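# Wasserspiele für drinnen: eine Station aufbauen, betreiben und wieder trocken bekommen

Stand: 19. April 2025, überarbeitet von Nomvula Kekana

Die Anleitung richtet sich an Kitas, Eltern-Kind-Gruppen und alle, die bei schlechtem Wetter ein Wasserspiel im Haus anbieten wollen. Sie gilt für Kinder ab drei Jahren. Für jüngere Kinder sind die meisten kleinen Figuren nicht geeignet, dort bitte auf die Altersangabe des Herstellers achten.
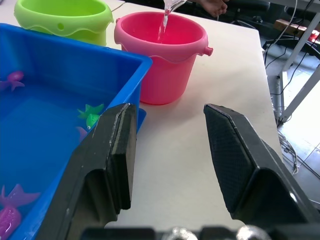
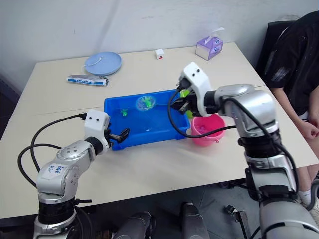
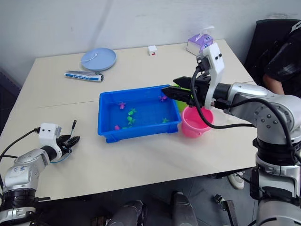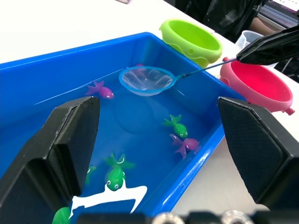 Blaue Wanne auf weißem Tisch.

## Was gebraucht wird

- eine flache Kunststoffwanne mit stabilem Rand
- ein Tisch, der auch nass werden darf
- Schwimmfiguren ohne Öffnung an der Unterseite
- zwei Eimer oder Schüsseln zum Sortieren
- Kescher, Siebe oder Schöpflöffel
- Handtücher, mindestens eines pro Kind
- ein Bodentuch und eine rutschfeste Matte

Figuren mit Loch ziehen Wasser und schimmeln innen. Wer schon welche hat, kann das Loch mit Heißkleber verschließen. Das hält bei uns meist eine Saison, danach löst sich der Kleber und muss erneuert werden.

## Tisch und Standort

Der Tisch soll so hoch sein, dass die Kinder mit den Unterarmen bequem über den Wannenrand reichen. Für Vier- bis Fünfjährige haben sich 53 cm bewährt. Ist der Tisch höher, hängen die Ärmel im Wasser, und die Kinder ziehen die Wanne zu sich heran.

Stellen Sie die Wanne vor dem Befüllen an ihren endgültigen Platz. Eine gefüllte Wanne zu tragen oder zu schieben geht fast immer schief. Steckdosen und Verlängerungskabel haben in Reichweite der Station nichts zu suchen.

Auf Parkett zuerst eine Folie auslegen, dann die Matte. Auf Fliesen reicht die Matte.

## Befüllen

1. Wanne mit klarem Wasser ausspülen.
2. Mit einem Messbecher füllen. Für eine kleine Wanne genügt eine flache Schicht, gerade so viel, dass die Figuren schwimmen.
3. Temperatur mit dem Handgelenk prüfen. Lauwarm ist richtig. Das Wasser kühlt beim Spielen schnell ab, also bei Bedarf einen Becher warmes Wasser nachgießen.
4. Figuren und Werkzeug dazugeben.

Kein Spülmittel und keine Badezusätze verwenden. Lebensmittelfarbe ist möglich, färbt aber Handtücher und helle Ärmel.

Auch bei niedrigem Wasserstand gilt: Es bleibt immer eine erwachsene Person direkt an der Station. Wer den Raum verlassen muss, übergibt ausdrücklich an jemand anderen oder leert die Wanne vorher aus.

## Spielideen

**Nach Farben sortieren.** Jeder Eimer bekommt eine Farbe zugeordnet, die Kinder holen die passenden Figuren heraus. Am Anfang mit der Hand, später mit dem Löffel.

**Kescher und Sieb.** Mit dem Kescher geht es leicht, mit dem Sieb schon schwerer. Für Ältere eignet sich eine Grillzange mit stumpfen Enden.

**Wunschfisch.** Ein Kind beschreibt eine Figur, das andere sucht sie. Gut für Gruppen mit unterschiedlichem Sprachstand. Ailsa Moncrieff spielt das in ihrer Gruppe zweisprachig und legt dazu Bildkarten auf den Tisch.

**Umfüllen.** Ohne Figuren, nur mit Bechern und einem Trichter. Damit beschäftigen sich viele Kinder am längsten. Mit einem Messbecher lässt sich auch vergleichen: In den hohen, schmalen Becher passen genauso 800 ml wie in die breite Schüssel.

Mehr als vier Kinder an einer Wanne werden unruhig. Bei größeren Gruppen eine zweite Station aufbauen oder nach rund 19 Minuten wechseln.

## Aufräumen und Reinigen

Das Wasser nach jeder Runde weggießen und nicht über Nacht stehen lassen. Zum Leeren mit dem Messbecher in einen Putzeimer schöpfen, bis sich die Wanne zu zweit gut anheben lässt.

Figuren mit warmem Wasser und etwas mildem Spülmittel abwaschen, gut abspülen und auf einem Handtuch einzeln auslegen. Erst wegräumen, wenn sie vollständig trocken sind. Ein Wäschenetz ist zum Aufbewahren besser als eine Dose mit Deckel.

Die Wanne innen und außen abreiben, auch unter dem Rand, dort sammelt sich Kalk. Gegen Kalk hilft Zitronensäure in kaltem Wasser. Danach gründlich nachspülen.

## Wenn etwas nicht klappt

**Die Figuren kippen um.** Meist ist zu wenig Wasser in der Wanne, oder es ist Wasser in die Figur gelaufen. Ausdrücken oder aussortieren.

**Der Boden wird zu nass.** Wasserstand senken und die Eimer näher an die Wanne stellen, damit der Weg kürzer ist.

**Ein Kind möchte nicht ins Wasser fassen.** Löffel oder Kescher anbieten und abwarten.

Von Mai bis September bauen wir dieselbe Station im Hof auf. Dann gehört sie in den Schatten, und das Wasser wird spätestens mittags gewechselt.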